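Notebook, shelf and basket collection
3 Nov 2020
Present: me, Jonatan Solberg until lunch, Dean Heywood on and off

Carried on with fruit to basket. Target for the Linmont set is 1000 usable episodes across all the shelf tasks, and this one is still the thinnest. Got 43 today, of which 28 kept after a first look. The rest are marked but not deleted, Jonatan wants the failures for something.

Start-up was slow. Left hand wouldn't home on the first try, thumb stalled partway. Power cycled the hand only, not the arm, and it came back. Same thing Dean had last week. Log saved under today's folder with "thumb" in the name. If it does it again I'll write to Grukov and ask whether the firmware we have is the one they think we have.

Recalibrated the head camera before the first episode. Offsets very close to the old ones so I kept the old file.

Task wording as recorded: "put the apple in the basket". Left hand holds the basket by the handle, right hand takes the apple from the shelf and lets go over the basket. We had been letting the operator choose which hand does what. Stopped that this morning. Mixed hands in one set made the last training run dither at the start of every attempt, both arms creeping up together and then neither going. We can do a mirrored set later with its own label.

What went wrong in the ones I threw out:
- basket swung into the shelf edge on the way up
- apple let go on the rim and rolled off
- operator (me) paused too long to scratch nose, long dead stretch in the middle
- right wrist cable caught on the elbow housing, arm fine, motion ugly
- two where the recording started after the reach had already begun

The basket swing is the main one. It hangs from one handle and tips as soon as the hand turns. Jonatan's view is that we should clamp it level and be done. I'd sooner leave it free, since the thing it will be asked to do at Linmont has a hanging basket too, and the policy needs to see the correction. Agreed to leave it free for now and look again after the next training run.

Grip on the apples is better since we slowed the close. Fingers used to shut hard and the apple would twist round in the palm. Jonatan changed the glove mapping so the last bit of travel is gentler. Takes some getting used to, your own hand feels as though it is ahead of the robot's.

Start positions: moving the fruit to a different cubby between episodes, and writing the cubby in the sheet before pressing record, not after. I found rows from last month where it had clearly been filled in from memory. Don't.
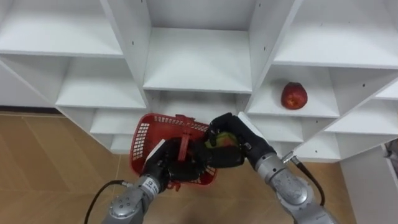 Release height matters more than I'd thought. When the hand goes right down to the rim before opening, the apple stays put. From higher up it bounces and the basket rocks, and then there's a wait while it settles. I've started going low every time. Put a note in the operator sheet so that Dean does the same, otherwise we'll have two styles again.

Dean tried the lower cubbies after lunch. Reachable, but the elbow comes close to the shelf side and he had to come in at an odd angle. Not kept. Need to decide whether low cubbies are in or out before December, when the Kneževič people come to see it.

Disk on the recording machine is filling up. Moved the Drindarlow door episodes to the big store and checked the sums before deleting the local copies.

To do:
- new cable tie on right forearm, further back
- ask Jonatan for the glove mapping file, it is only on his laptop
- relabel the mixed-hand episodes
- more apples, the softer ones are getting bruised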